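Section 6: Moving Your Photo Archive to the Home Server

Now for the fun part! Your Trullia home server is on the network, you can log in, and it's time to give all those family pictures a proper place to live. Set aside an evening for this one (put some music on), because a big archive takes a while to copy and you'll want to stop and look at everything. We always do.

Before you begin

You'll need your administrator password, the computer or phone where the photos are now, and a rough idea of how you want to sort them. By year works beautifully for most people. By person sounds lovely too, but group shots get messy fast!

1. Open the Trullia page in your browser and choose Shared Folders.

2. Click New Folder and name it Photos. Leave the size limit blank.

3. Under Who Can Open This, add each member of the household. Give Read and Write to anyone who'll be adding pictures, and Read Only to everybody else.

Note: Names with accented letters are fine. Our tester Ásdís Grímsdóttir has been using hers since the very first version, and it shows up perfectly on every screen in her house.

4. Inside Photos, make one folder for each year. If your scans go back a long way, one folder called Before 2000 will do nicely for now, and you can split it up later.

5. Copy one small folder first and open a few pictures from another device. Seeing them pop up on the living room TV is a great moment!

6. Happy with how they look? Copy the rest. Keep the computer plugged in and turn off its sleep setting until the copy is done.

CAUTION: Don't delete the originals yet. Wait until the Compare step below finishes with no missing files.

Checking the copy

1. Go to Tools, then Compare, and pick the original folder on the left and the new one on the right.

2. Press Start. A library of 3568 pictures took 30 minutes on our office network, so there's time for a cup of tea.

3. If any files are listed in red, tick them and press Copy Again.
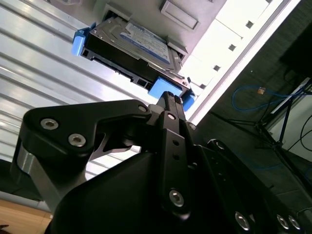 Once the list comes up clean, switch on Nightly Backup and choose where the second copy should go. Please do this one! A server in the hall closet is wonderful, but it's still only one place, and a second copy at a relative's house will save you a lot of heartache if there's ever a leak or a fire.

Note: Phones can send new pictures over by themselves. Install the Trullia app, sign in, and turn on Send When Home. The first round can be slow, so start it at bedtime.

Adding captions is covered in Section 7.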